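Lurnetti sets budget for second round of hand-held grippers

Tullotville — Lurnetti, the small company which teaches machines to fold and put away clothes, has agreed its equipment plan for the coming year. The largest part of the money will go to hand-held grippers and not to complete robot arms, as was expected by many in the trade.

The plan was presented to staff in May. It allows for 26 new grippers, together with spare finger pads, chargers and storage. A further 31 sets of pads will be kept in the stockroom, so that a worn pad can be changed on the same morning. In the past, a person with a damaged pad sometimes had to wait until the next delivery.

Lurnetti records its folding work in ordinary bedrooms, on beds of normal size, with clothes that people really wear. Knitwear takes the most time.

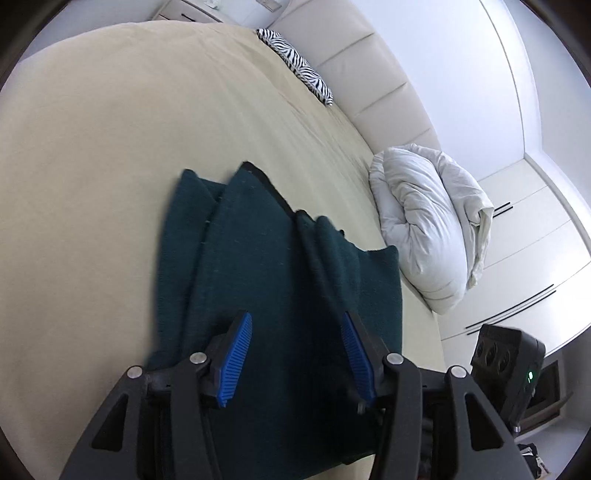 The company says that dark fabrics are still the most difficult to record well, and it has therefore put aside money for better lamps. These will be bought only after a trial in two homes. If the trial shows no clear benefit, the sum will move to the repair budget.

The grippers are supplied by Espinoza, which has its workshop on the other side of Tullotville. Under the new agreement, Espinoza must deliver within 90 days of each order. Lurnetti had asked for a shorter period, but the supplier did not accept it — the metal parts come from abroad and the waiting time is not always in its control. A penalty for late delivery was discussed and later removed from the contract.

Price was not the only question. According to the planning note, the company compared the cost of one fixed arm with the cost of several hand-held tools over the same period. The arm must be transported, mounted and checked before every visit. A hand-held tool goes in a bag, and a new worker can learn it in one afternoon.
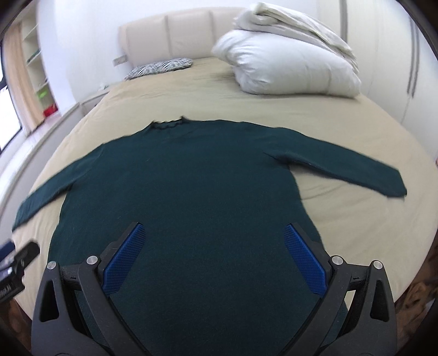 The plan also fixes how the tools will be used. Lurnetti expects to make 213 home visits before the next budget is written, and sweaters, shirts and bed linen will be the main items. Trousers are left for later. Each visit will have a simple checklist for the equipment, with a line for pads, a line for joints and a line for battery.

Two robot arms remain on the list, under the project name Numomora, but the money for them is not released yet. The company will decide in November, when it has seen the first results from the new grippers. Until then, Numomora will continue with the arm it already has.

Orders to Espinoza will be sent in two parts, the first one in June.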